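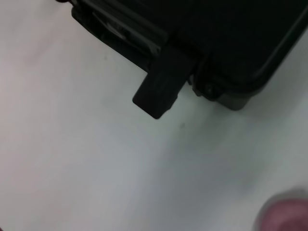 Peadar Gallagher wrote under the first version of this question that it was too vague to answer and that I should say what was shown, who the visitors were and how long they had. Fair enough. I have rewritten it with those details.

Robot arm demo at an open day: how do I run the case-opening task for the public?

Asked April 21, 2023
Viewed 288 times
Tags: open-day, demonstration, robot-arm, gripper

I work at a small automation shop called Skusto. We have an open day coming up and I have been given the demo table. The plan is one arm, one black hard case with latches, on a white tabletop. The arm is supposed to come down on a latch, work the lever, and then do the next one. After that it lifts the lid and a visitor gets to take a sticker out of the case.

I went to the open day at Skadix earlier in April to see how other people do it. They ran a pick and place with colored blocks. It worked every time and people watched for a minute and walked off. Our boss wants something people recognize from their own garage, so the case stays.

Where I am with it:

The latch part works in the shop with the lights I am used to. The arm has a small camera at the wrist and we find the latch from that. Black latch on a black case is the hard part. The latch sticks out over the white table when it is open, and then it is easy to find. When it is closed flat against the side it is a lot worse.

Each visitor group is 15 people and they get one slot at my table. A full run takes 34 seconds if nothing goes wrong. If it misses the latch it backs off and tries again, and that adds up fast.

We have a rope barrier and the arm runs at reduced speed. The safety side has been signed off by somebody who is not me, so I am not asking about that.

What I would like to know:

Should I run the whole thing from closed to open, or start with the latches already undone and only show the lid?

Is it worth changing the case for a different color?

What do you say to people while it is running? I am not a talker.

Comments on the question

Are the groups kids or adults? It makes a difference for the table height and for how long they will stand there.

Mixed. Mostly families of people who work here, plus some students from the college.

3 answers, sorted by votes

Answer 1 (accepted)

I ran a table like this for four years at a company that made packing cells. We did jars with lids and later toolboxes, so it is close to what you are doing.

Run the whole thing from closed. The lid alone is not interesting. People at home fight with those latches, and what they want to see is whether the arm can get under the lever. If you skip that part you may as well bring blocks.

Keep the black case. You have a white table, so the outline is already about as clear as you will get it. What hurts you with black plastic is glare. Those cases have ribs and a rim around the lid, and each one picks up a thin bright line from the overhead lights. Your latch finder may decide one of those lines is the edge of the lever. In the shop you tuned it with one set of lights, and in the hall you will have another set plus whatever comes in through the doors. Do this:

Go into the hall at the same hour as the open day and run it there. Do it the day before, with the doors open if they will be open.

Put a big diffuse light on your own stand, off to one side. You want a soft shadow under the case. A hard shadow on a white table looks just like black plastic to a simple threshold.

Fix the case position. Two low stops under the table mat are enough, and visitors will not notice them. Then the search only has to cover a small area around the place where the latch should be.

Wipe the table between groups. Specks do not bother the arm but on the monitor they show up very well, and somebody will ask.

Limit the retries to two. After that have it go home and start over. A clean restart looks all right to visitors. Five small pokes at the same latch looks broken, and a kid will say so out loud.

If you have a spare monitor, show the wrist camera on it. This did more for our table than anything I said. People see how close the camera gets and how little of the case it can see at once, and then they understand why it moves the way it does. Turn the screen toward the visitors and away from you, or you will watch it the whole time with your back to them.

As for talking, I said three things. First what it was going to do. Then nothing while it did it. Then I asked who wanted to reset the latches for the next run, with the arm parked and stopped of course. That takes care of most of the slot.

With 15 people and 34 seconds you can do several runs per group. Put the short ones in front.

Comments on this answer

Thank you. The retry limit is set to two now. It was set to eight and I had never looked at it.

On the stops under the mat – check that the mat still lies flat. Ours had a bump and the gripper fingers touched it on the way down.

Good point. We cut the mat around them.

Answer 2

Log your runs before the day. We logged 858 runs on our own latch demo and nearly all the misses were on the second latch, after the first one had shifted the case a little. We would never have guessed that from watching. If yours does the same, either hold the case down or take a new look at it before the second latch. The new look costs a couple of seconds and it is worth it.

I don't agree with keeping the black case, by the way. We switched to an orange one and I would not go back. But if you have already tuned for black then leave it alone this close to the date. Changing the case the week before is how you end up with no demo.

Also bring a second gripper, or at least spare finger tips. The rubber gets polished from the latches and starts to slip.

Comments on this answer

How many latches does yours have?

Two. Ours was on a metal table, so it slid more than yours probably will.

Answer 3

Han at the Ikurberg site did one of these with a suitcase and it was fine. Just put candy in the case. You could also play a video if it stops working. Is the college coming both days or only the first one? I am asking for my nephew.

Comments on this answer

There is only one day. The college group is in the afternoon.

Stickers or candy, either way pack more than you think. We ran out before lunch.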